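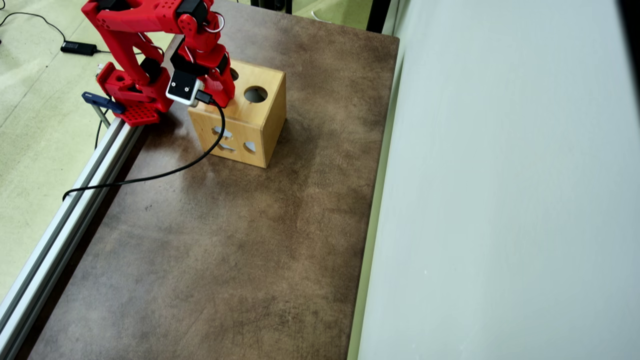
Hideaki Hamada wrote in to say that a shape sorter is the one toy a family never has to replace, and that anyone who grumbles about them has forgotten being two. Maybe so. I remember being two about as well as he does, and I've been reading claims like his since April, when I began this page on wooden toys bought secondhand in and near Ellville.

My trouble is with the promises. Every sorter for sale seems to teach geometry, patience and the road to engineering school. The Otico leaflet I was handed at the Matsuda shop says a child will "discover spatial logic" by dropping blocks in a box. My nephew discovered that a lid comes off. He was faster that way, too.

Plywood cube, light tan, with round holes on top and fancier cutouts on the front. I like the plain wood and I like that the panel edges show darker at the corners, so you can see how the thing is made. A painted box can hide a lot of filler.

The opening at the upper left of the front might be a star. I wouldn't swear to it, and I'm a grown man. Sellers love to list "star" as a selling point, but a pointy hole is the one most kids give up on, in my experience, and the star block is always the one missing from the bag. Round holes get all the traffic.

The tabletop has more years on it than most of the toys on this page. Mottled brown, scratched, with pale worn patches. I would take it over anything glossy for this sort of play, since one more dent won't matter.

On price: Jikard wants $73 for a new cube with a full set of blocks. Used ones go for $28 if you're willing to dig through bins and count the pieces yourself. I can't find $45 worth of difference, and the Jikard salesman couldn't either when I asked him. He told me about the finish.

Hideaki has promised to send a list of what his own kids learned from theirs. I'll post it when it comes. Comments stay open, but please leave out the brain development articles. I've read them.

Page updated 2019-07-03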